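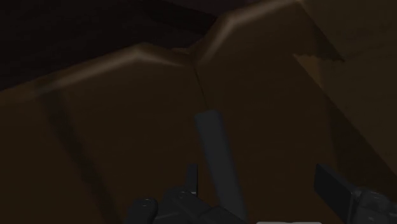
Pistumwood Two-Finger Gripper Kit

I built the first one of these on my kitchen counter and the later ones in the shared workshop, and I'm still fiddling with it (ask Manikandan Shenoy, who has the bench next to mine!). You get both fingers, the housing, a flat dark pad, all the screws and a little hex key I always seem to lose.

Before anything moves on the real arm I run the grasp in simulation, and the file comes with the kit. The render has a gray rod between the two fingers, with a big folded brown sheet behind it, a bit like cardboard. Dim lighting, I know you can turn it up, but I like practicing that way. The wrist view gets you close enough to see the round screw heads on the left finger, so you can check your own build against it.

Fits the Skonder arm straight out of the bag. For a Karakaya you'll need the adapter plate, which I sell separately, and please measure your flange first!

What else? The driver board wants its own supply, don't run it off your laptop. My bench unit had done 4000 open-and-close cycles by October and the pads were still fine, though I did retighten the screws once. Ferhat Polat wrote the setup notes and they're much clearer than mine were.

Part number 2577. Ships as a kit, unassembled, with 2 spare pads. Plan on an evening to put it together, maybe longer if you stop to tweak the sim like I do.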